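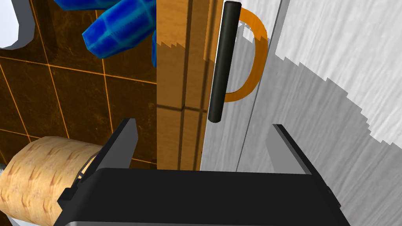

4. Listening order and session structure

4.1 Material and procedure

The albums used in the study were debut studio releases by singer-songwriters, chosen so that few listeners would know the track order in advance. Two records, Pendo and Droston, were used throughout. Each was divided at the point where the vinyl edition changes sides, and the halves are referred to below as side A and side B whatever the format on which they were heard.

Listeners were assigned to one of two conditions. In the ordered condition the album was played in its published sequence. In the shuffled condition the same tracks were played in a random sequence, drawn afresh for each listener, with the gaps between tracks held at the length found on the published edition. Segues were a difficulty. Droston contains one pair of songs that run into each other without silence, and for the shuffled condition a short fade was added at the join. We return to this in Section 4.3.

A total of 200 listeners took part, 100 in each condition. All had heard at least one earlier EP by the artist concerned. Sessions took place in April, in a quiet room, over closed headphones. Playback level was set by the listener during a test passage and then left unchanged. Skipping was disabled, but a listener could end the session at any time by pressing a key, and the time of the key press was logged.

After the last track, listeners completed a recall task followed by a rating task. In the recall task they wrote down any lyric, title or musical detail they could remember, in any order. Two coders, Sebastián Núñez and Fermín Daza, matched each item to a track without knowing the condition. Disagreements were settled by discussion. Items too general to be matched to a single track ("the slow one") were set aside and are not analysed here.

4.2 Recall by track position

Figure 4 gives the mean number of matched items for each position in the sequence. Both conditions show the expected advantage for the opening track. They differ in the middle of the album. In the ordered condition recall rises again at the first track of side B, whereas in the shuffled condition it stays flat until the closing track. The rise is present for both records, though it is weaker for Pendo, where side B opens with a short instrumental.

Figure 4. Mean matched items by track position, ordered and shuffled conditions, both albums combined. Sessions ended early are excluded.

Early endings were uncommon. There were 16 in all, most of them in the shuffled condition and most during the second half. Including these sessions lowers the means for late positions but leaves the shape of both curves as it is.

4.3 The added fade

The fade at the join in Droston could in principle have drawn attention to the two songs on either side of it. To check this, a further 80 listeners heard the album in its published order with the fade inserted. Recall for the two songs did not differ from that in the ordered condition, and the fade was mentioned in very few of the written responses — usually as a remark on the ending of the first song.

4.4 Relation to earlier work

Sosa's account of album listening treats the side break as a habit carried over from vinyl, and predicts that it should have no effect on listeners who stream. Our data do not support the strong form of that claim. Nornetti's model, in which artists place distinctive material at the break regardless of format, fits better, but it was developed on band recordings and makes no prediction for the instrumental opening found on Pendo. The present design cannot separate the position of a track from its content within the ordered condition. Section 5 describes a second experiment in which the two sides were exchanged.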